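The Clockmaker's Friday

On the Friday before the fair, Magnus Moncrieff climbed the hill out of Poltby with a loaf of bread under his arm and a letter in his coat pocket that he had not yet found the nerve to open. It had come from his sister in Calberg, and she only wrote when somebody had died or when she wanted to borrow money, and after 9 years without a word he couldn't decide which he'd rather read about.

He had a habit, whenever something worried him, of going up to see old Mrs. Ichikawa, who lived in the last house before the woods and had taught him his letters when he was small (and his manners too, though she always said the letters had gone better). She was eighty-something now and very nearly deaf, and she had a kettle on from morning until night, so that you never had to wonder whether you were putting her to any trouble.

"You've got a face like a wet hen," she said when she opened the door. "Come in, then, and bring the bread."

They sat at the back, where you can look down over the orchards to the river, and she cut the loaf and buttered it right to the corners, the way she had when he was six. He told her all about the fair, and the town clock he'd been mending since the start of May, and how the mayor kept stopping by to ask if it would strike in time. He told her the price of eggs. He told her a very long story about a goat. And she nodded through all of it, buttering away, until at last there was no more goat left to tell. 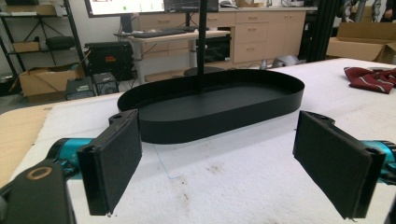

Two arms, and the gap between them.

"Now read me the letter," said Mrs. Ichikawa.

He'd never mentioned it. But he took it out, and because of her ears he had to read it in a voice you could have heard down at the river. His sister was well. Her husband was well. They had a little girl, 3 years old, who was afraid of thunder and would eat nothing but pears, and they were coming to Poltby on the evening train, if he would have them, and if he wouldn't, would he please leave word with the stationmaster so that they needn't walk all the way up to the house with the bags.

He read that last part over again, much more quietly.

"I've only the one spare bed," he said.

"I have a cot in the attic," said Mrs. Ichikawa, who had heard him perfectly well. "And there are pears in the cellar. You'll want the basket with the good handle."

So down the hill he went, with the cot on his back and the basket bumping against his knee, and he was halfway to the station before he remembered that he'd left his hat on her table.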